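**Progress report to the Sterkier fund, second installment**
Covering May, up to and including the demonstration day

The main item this period is the open day you asked us to hold, so it comes first and the budget comes after. Visitors came from Marwat, from Homano and from the two streets behind our building, the last group drawn largely by a sign that mentioned snacks. Attendance was 181 by the door sheet. The sheet includes one dog, entered by name and affiliation.

We had planned a formal program. It lasted until the first visitor asked whether she could have a go, after which the program became a line of people waiting to have a go. The slides on our sorting software were shown to the 40 chairs we had rented and to a few people resting in them.

The hand-held grippers were the success of the day. Our session leads had laid out a table of wrapped snacks on a fruit-print cloth, and the task was simple — pick one packet out of the clutter without dragging the neighbors along. Crinkly film and overlapping wrappers are exactly what our Grimetti arm finds hardest, and several guests were pleased to learn that they found it hard too.

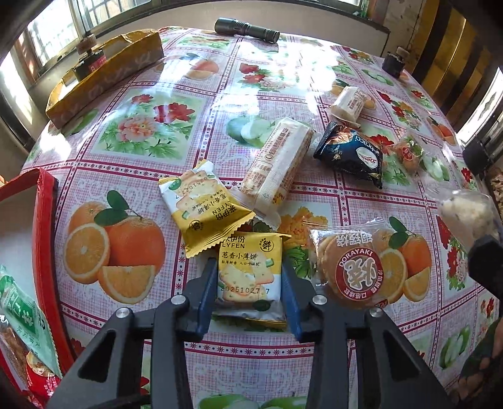

*Snack table, gripper closed on a LYFEN cracker packet, dorayaki to the right.*

We logged 1557 grasps over the day, counting the ones made by children who declined to stop. Two findings are worth passing on. People tend to go for the upright packet with the readable label and leave the upside-down ones for last, so our next layouts will have fewer tidy choices. They also squeeze much harder than our instructions suggest. The crackers can confirm this.

The arm itself ran for almost 2 hours before lunch and then paused over a shiny wrapper for long enough that a visitor asked if it was thinking. It had lost its connection. We have since moved the network cable out of the walkway.

Spending is within plan except for the snack line, which is over. We ask that the overage be moved from "printed materials," where most of the leaflets remain available.

Next period: cleaning up the grasp log, repeating the clutter task with the arm, and a shorter slide deck.

Submitted May 29, 2020, by the Grimetti project office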